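国际关系专题（三） 讲义
第六讲 夹在中间的国家：次级制裁与邻国的算盘

课前说明

本讲接着上一讲的"制裁的国内政治"往下走。上次没讲完的投票模型不补了，想看的同学去翻第五讲末尾的附录，推导都在，符号有一处写反了，发现的人已经来邮件告诉我，态度很客气，谢谢。

阅读材料两份：道伯（Natalie Dawber）的长文《替别人守规矩》，汶雅立（Boonsong Boonyarit）的工作论文第二、四两节。第三节是数学，可以跳过，作者本人在脚注里也是这么建议的。

一、先把词分清楚

一级制裁管的是自己人。发起国规定本国公司、本国公民、在本国领土上的人，不得和目标国做某类生意。这在法律上没有太多可吵的，一国管自己的国民，天经地义，顶多是国民不高兴。

次级制裁管的是别人家的人。发起国对第三国的银行或公司说：你和目标国做生意，我拦不住你，不过以后你也别和我做了。措辞上这叫"选择"。课上有同学问，这算不算域外管辖。发起国的标准回答是不算，因为它只是在决定自己愿意和谁来往。第三国的标准回答是算。两边的法律顾问往往毕业于同一所学校。

还有一种情况文献里讲得少，就是"过度遵从"。法规禁止的是甲，银行为了省事，把甲、乙、丙连同所有名字听起来像甲的客户一并停掉。合规部门从来不会因为多拒了一笔汇款而挨骂，这个激励结构请大家记住，后面要用。

二、邻国为什么特别难受

离目标国一万公里的国家遵守制裁，代价是几张订单。隔一条河的国家遵守制裁，代价可能是夏天的电。地理在这里起三个作用：能源管线和电网早就接好了，改线要好几年；边境地区的人靠小额贸易吃饭，海关统计里看不见他们，选举时看得见；还有亲戚、教派、朝圣路线这些东西，任何一份豁免清单都写不全。

于是邻国政府的发言人常常要在一周之内说三句话。头一句是我们不赞成制裁，第二句是我们会遵守，第三句是"遵守"一词此前被媒体误解了。初学者容易把这看成自相矛盾，其实三句话各有听众：第一句说给邻居听，第二句说给发起国的财政部听，第三句说给自己的执政联盟听。读新闻时先问这句话的收件人是谁，能省掉很多困惑。

三、一个推演案例

以下案例用于课堂推演，期末也会用到同一套人物关系，所以请把名字记熟。

河西国的国有电力公司叫汶吉（Ruangrit），三成以上的高峰用电要靠河东国输入。河东国遭到海外大国制裁，结算用的美元通道关闭。海外大国给河西国开了豁免，期限55天，到期再议。

河西国外贸清算主要走通蒙银行（Tonmont）。通蒙在海外大国有一家小小的代理行，利润微薄，但没有这家代理行，它的信用证出了国门就是一张纸。豁免文件白纸黑字写着电费可以付，通蒙还是压了30天没有动。行里的解释是"正在等待进一步说明"。进一步说明来了，长达402页，行里随即表示需要时间阅读。

另有一家贸易商乌迪亚（Vudia），向河东国出口面粉、瓷砖和空调零件。它的办法是在第三地的埃茂港（Emau）注册一家新公司，货从埃茂绕一圈再进河东国。运费涨了，账面上干净了。当地海关记录显示，制裁之后的一季度，埃茂港新登记的贸易公司有2757家，港区的办公楼容不下这么多门牌，大部分公司合用几间屋子。统计学上这叫增长。

讨论时请从三个角色里选一个站进去：河西国总理、通蒙的合规主管、乌迪亚的老板。选总理的人通常最多，选完就后悔。

四、三种应对方式

甲、公开遵守，私下求豁免。好处是代理行保住了，发起国面子也有了。坏处是豁免每到期一次，总理就要出一次国，而国内反对派很会数他出国的次数。这种做法把制裁变成了分期付款，付的是外交上的自主权。

乙、公开反对，事实遵守。口号归口号，银行归银行。议会可以通过一项措辞激烈的决议，当天下午央行发一份措辞温和的通知，两份文件放在一起读，会觉得出自两个国家。汶雅立第四节管这叫"分层服从"，他用的数据有点旧，但分类法好用。

丙、易货或本币结算。电费存进本国银行的专户，对方只能拿来买粮食和药。听上去周全，实际操作中专户里的钱越积越多，对方想买的东西你没有，你有的东西对方早就买够了。账上有钱而花不出去，债权人的脾气会逐渐变坏。

道伯认为真实的政府大都在三者之间摇摆，摇摆本身就是策略，因为谁都拿不准它下一步站哪边，谁就都得来谈一谈。我同意一半。有时候摇摆只是因为能源部和外交部不通电话。

五、索赔这件事

目标国碰到邻国遵守制裁，经常会翻出旧账，战争赔款、界河水量、污染治理费，都是几十年前的事，平时放在柜子里，需要时拿出来掸一掸灰。

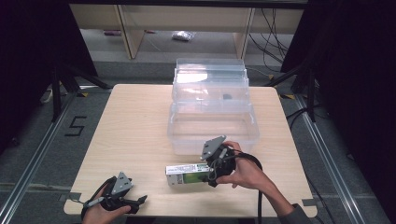
旧账的金额一般大得不可能兑现，提出来的人心里清楚。它的用处在于改变议题：昨天报纸上在讨论你为什么听外人的话，今天在讨论你欠我多少。邻国议会里若有亲目标国的议员，索赔还可以试探他们的立场，肯出来说"应该认真考虑"的，是一类人；说"现在不是时候"的，是另一类人；说"请先算清楚谁先开的炮"的，大概不会再收到使馆的新年贺卡。

法律上，这类索赔要看几样东西：停火文件有没有写明责任，有没有经双方认可的损失评估，时效怎么算，前政权的债后政权认不认。最后一条牵扯到国家继承和政府继承的区别，许多同学在这里丢分。换了政府，国家还是那个国家，债务原则上跟着国家走。至于"恶债"理论，学界谈得热闹，债权国谈得很少。

六、常见错误

去年的作业里反复出现下面这些写法，今年不想再见到。

把"某国决定"当成一切句子的主语。请写明是内阁、央行还是发言人，三者的决定经常对不上。

把制裁是否"有效"写成是非题。先说明目标是什么，是改变行为、增加成本，还是给国内选民看。第三种目标的达成率一向很高。

用边境走私的存在证明制裁失败。走私的价格也是信息，价格涨了多少、谁在收这笔差价，比"有没有走私"有意思得多。

引用社论而不引用文件。豁免令的原文不好看，但它有条款编号，社论没有。

七、作业

写一份内部备忘录，收件人为河西国总理，豁免还剩大约一周到期。篇幅不超过两页，需包含一个建议、一个备选方案，以及一句可以让发言人在记者会上照念的话。那句话单独计分。往年得分最高的一句是："政府的立场没有变化，变化的是对立场的表述。"请不要抄它，我认得。

备忘录里不许出现"密切关注"和"多方共赢"，每出现一次扣一分。

提交截止为上课当天上午九点，迟交的按豁免制度处理：可以申请，需说明理由，批不批看情况。

下一讲讲航运保险，请带上第四讲发的那张船旗国表格。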